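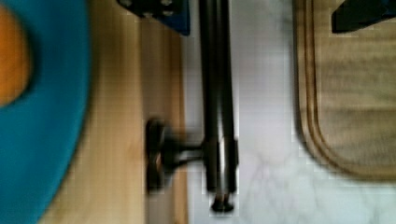

2. Site history

Burkthorpe harbour was first charted as a watering stop for sealing crews. A lighthouse followed on the northern head, and a ferry to Clarnia ran from the stone jetty until the road bridge opened. Parish records list 62 households at the ferry's peak and 33 a decade after it closed. Mayu Shibata transcribed the harbour ledger, 182 pages in all. Paraskevi Kyriakidis checked place names against the survey map. Entries for December are missing from two volumes.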